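**Noticias desde la oficina - 13 de agosto de 2019**

## Una casa con molino sale a la venta a las afueras de Collau

Hay semanas en que el teléfono no para y otras en que una se sienta con el café y se pregunta si todo el mundo se ha ido a la playa. Esta ha sido de las primeras, y buena parte de la culpa la tiene la finca que acaba de entrar en nuestro catálogo: la antigua casa del molinero de Collau, una propiedad que muchos de vosotros habréis visto desde la carretera, al otro lado del río, medio escondida entre los chopos, y que hasta ahora no había salido nunca al mercado abierto.

La casa principal tiene 5 dormitorios repartidos en dos plantas, muros de piedra de los que mantienen el fresco en agosto (lo comprobamos en la visita, con un calor de justicia en el patio) y una cocina enorme con chimenea, de esas en las que acaba pasando la vida entera de la familia aunque luego haya un salón precioso al lado. El salón también lo hay, desde luego, con tres ventanas al río y un suelo de barro cocido que los propietarios han cuidado con verdadero mimo.

El molino está pegado al ala norte y conserva la muela y parte del canal. No funciona, conviene decirlo desde el principio para que nadie se haga ilusiones de moler su propio trigo, pero la cubierta se rehízo en enero y la estructura está sana. Los actuales dueños lo han usado como taller y cuarto de invitados, y a nosotros se nos ocurrió, mientras bajábamos la escalera con cuidado, que quedaría una biblioteca maravillosa. En fin, cada cual tendrá sus ideas. 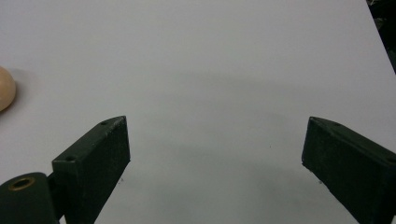
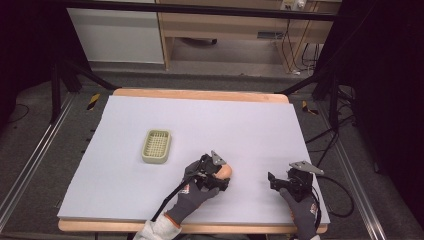 *Dos vistas de una superficie de trabajo lisa y de color claro.*

Fuera hay más de 3000 metros cuadrados de terreno, con una huerta en producción, unos cuantos frutales viejos (los ciruelos estaban cargadísimos y no volvimos con las manos vacías) y un prado que baja suavemente hasta la orilla. El pozo tiene los papeles en regla. También hay un cobertizo donde caben dos coches y la leña de todo el invierno, y un gallinero que ahora está vacío pero que pide a gritos unas inquilinas.

En cuanto a la reforma, la hizo el estudio Kasprzak y se nota que hubo paciencia: se respetaron las vigas, se recuperaron las contraventanas originales y las instalaciones se renovaron por completo, con caldera de pellets y ventanas de la casa Konton en toda la planta de arriba. Queda por terminar el segundo baño, que tiene las tomas puestas y los azulejos comprados, esperando en sus cajas en el cobertizo. Hay a quien eso le echa para atrás y hay a quien le encanta poder elegir los grifos - nosotros somos más bien de los segundos.

El pueblo queda a 5 minutos andando por el camino del río, con su panadería, su consultorio y una escuela pequeña que sigue abierta. La estación más cercana está a 19 kilómetros, por una carretera tranquila, aunque con bastantes curvas en el último tramo. Si venís en coche a la visita, no os fiéis del navegador, que se empeña en mandaros por la pista forestal; seguid hasta el puente viejo y girad a la izquierda justo después de la fuente.

Las visitas se hacen siempre con cita y en grupos muy reducidos, porque los propietarios siguen viviendo allí y tienen dos perros grandes, cariñosísimos y bastante embarrados. Podéis pedir hora llamando a la oficina o a través de nuestro espacio en Folutix, donde están también los planos, el certificado energético y la nota simple para quien quiera mirarlo todo con calma antes de acercarse. El precio lo damos a quien lo solicite, por deseo expreso de la familia.

Y traed calzado cómodo, por favor, que el prado tiene su pendiente y la hierba está alta hasta que pasen a segarla.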